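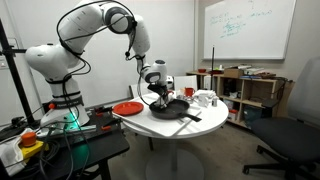
Frying pan on the round white table

To: tenants-services list
Subject: Re: Re: Ormsby hot water – return temperature on the east riser

On Saturday a subscriber at Jenness wrote:

> We have had the same complaint from the east side since the
> calorifier was descaled. Flow leaves the plant room at 61 and the
> taps nearest the riser are fine, but the far kitchens run for
> minutes before anything warm arrives. I assumed the pump was
> undersized and was going to ask for a price on the next model up.
> Is there anything I should check before spending the money? The
> valves on our returns are the Oltier type with the grey caps.

Check the balancing before you touch the pump. A larger pump on an unbalanced system pushes more water round the loops that already have too much, and the far loop gains very little. You will also raise the velocity in the short loops, and in copper that is a good way to get pinholes at the elbows.

We went through this at Ormsby in May. The building has 2 risers, east and west, and a single circulating pump on the common return. The total run of flow and return is 243 metres, most of it on the east side. The west returns were coming back at 58 and the last east return at 44. The common return read 55 at the plant room, so the controller saw nothing wrong and no alarm was raised.
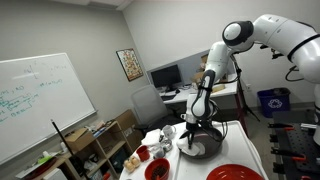

The first job was to measure every return on its own. Strap-on probes are good enough if you clean the pipe, use a dab of paste and put the lagging back over the top. Leave them on overnight. Readings taken in the middle of the day are no use for this, as draw-off hides the circulation fault. We took ours at 04:30.

After that we throttled the warmest return first, a quarter turn at a time, and left it an hour between adjustments. Work from the plant room outwards. It is slow, and there is a temptation to do several valves at once, which generally means starting again.

On the Oltier valves: the number on the cap is turns from closed, not a flow rate. If a previous contractor has swapped caps between sizes the number means nothing at all, so close each one fully, count it back open and write the position on a tag. We found 2 valves at Ormsby that had been left fully open with the cap reading 7.
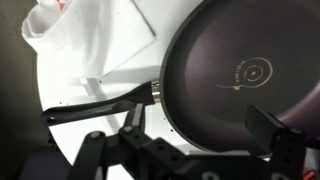 Also look for a non-return valve stuck part open. The symptom is a return that warms up when somebody runs a cold tap nearby. We had one on the east side, and no amount of balancing would have cured it. It was replaced like for like and the old one had scale under the flap. Given that yours began after the descale, I would look there early – loosened debris has to settle somewhere, and the strainer ahead of the pump is worth opening on the same visit.

Final figures for Ormsby: lowest east return 52, highest west return 54, same pump, same speed setting.
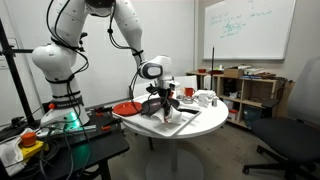 Two caveats. Ours is a copper system with decent lagging in the risers, and the Skukine block is plastic pipe with very little, so I would not expect the numbers to carry over there. Secondly, if your far kitchens are on long dead legs off the loop, the wait at the tap will stay whatever the return reads. Measure the leg from the tee to the tap before promising anyone an improvement.

I can post the valve schedule as plain text if it is any use. The list strips attachments over a certain size and the spreadsheet is well past it.

--
Building services, Ormsby
To leave this list, send a blank message with "unsubscribe" in the subject line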